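4. Setting up and writing on the board

This section covers the small framed whiteboard that comes with the Skastik desk set. Read section 3 first if the board has not been unpacked.

4.1 Before you start

You need the board, one red marker, a dry cloth and a flat table. Keep a strip of free table at least 40 cm deep in front of the board so there is room for a hand on either side.

1. Peel the film off the writing surface. Start at a corner and pull slowly.
2. Wipe the surface once with the dry cloth.
3. Stand the board up with a slight backward tilt. Press lightly on the top of the frame to check that it does not slide.
4. If it slides, wipe the table and the lower edge of the frame, then try again.

CAUTION: Do not load the board with more than 300 g of clips, magnets or notes while it is standing. It can fall forward.

4.2 Writing a message

1. Decide on the wording before you uncap the marker. Two short lines are easier to read from across a room than one long one.
2. Uncap the marker and try the tip on scrap paper. A new tip may need a few strokes.
3. Write the upper line first. Large looping letters can run nearly the full width.
4. Write the lower line. Start with the capital and leave space under it if the letter has a long tail.
5. Hold the board steady while you write. Turns in a stroke pick up more ink than the long parts - keep the marker moving at the same speed through them.

"Move with Purpose" on the board, and a marker beside a stroke.
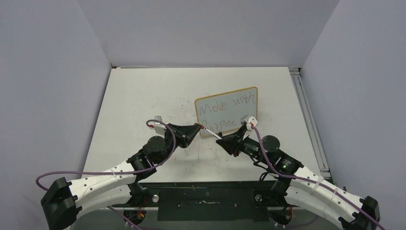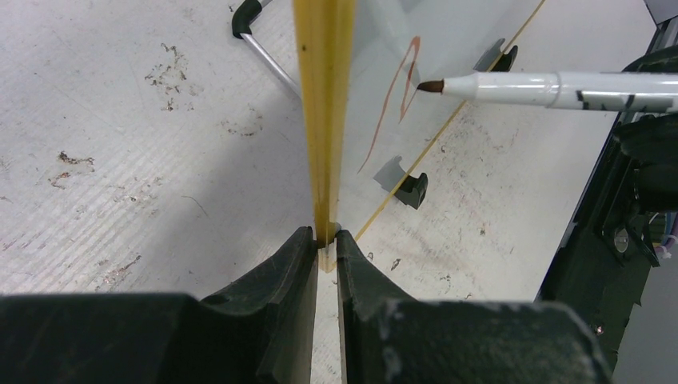
6. Cap the marker as soon as you put it down. Listen for the click.
7. Leave the ink alone for 13 seconds before you touch the surface.

NOTE: Uneven letters are normal on a board this size. To correct a single letter, wrap the cloth over one fingertip and wipe only that letter.

4.3 Wiping and storing

1. Wipe from the top down with the dry cloth. Do not use kitchen cleaner or anything gritty.
2. For ink that has been left on for a long time, draw over it with fresh ink and wipe both off together.
3. Shake out the cloth. Wash it when it starts to leave gray marks.
4. Store markers flat. Stored tip up, they write pale.

CAUTION: Use dry-erase markers only. Permanent ink will stain the writing surface, and boards stained this way are not replaced under the Claltden warranty.

If the frame comes loose at a corner, press it back together and leave it lying flat overnight. Replacement cloths and markers are sold in packs of 3 - see the parts list in section 6.

Section revised Jun 13, 2023, A. Strazds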